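Moving the approvals off email

When Widad Issa took over the back office systems at Berno, purchase approvals ran on email. A buyer filled in a spreadsheet, attached it to a message and waited. If the manager was away, the request sat in an inbox until somebody noticed.

The company now uses Hattar, a workflow server installed on its own hardware. It went live in March with 4 approval routes and 813 user accounts, all pulled in from the existing directory.

"The install took an afternoon," Issa says. "The permissions took weeks." 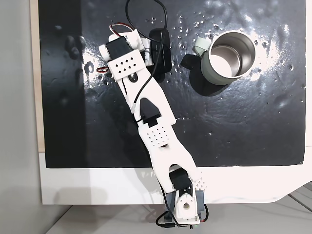

Most of the trouble came from service accounts. Hattar needs one account to run its scheduler and another to write to the database. The first setup used a single account for both, and it worked fine on the test server. In production the database rejected it, and approvals stopped at step two with no error shown to the user. The log said only that the task was pending.

Elias Nasrallah, the database administrator, found the cause by turning on verbose logging and submitting the same request over and over. He split the accounts, gave each one the rights it needed and restarted the scheduler. The stuck requests cleared overnight.

His advice to other teams is to write down every account before starting, along with its password expiry date. Two of Berno's accounts were set to expire after 90 days - the default in the directory - and would have taken the whole system down in June. 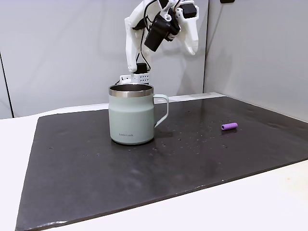 The routes themselves are short. A request under the spending limit goes to one manager. Anything over it goes to the manager and then to finance, where Lina Moussa has the final step. If a manager does not respond within five days, the request moves to a named deputy.

That last rule caused the most argument. Some managers wanted reminders with no handover at all. Moussa pushed for the deadline, and it stayed - with an exception for contract renewals, which wait for the original approver.

Berno plans to move travel requests next. The forms are built, but the old spreadsheet is still in use while the payroll export is rewritten.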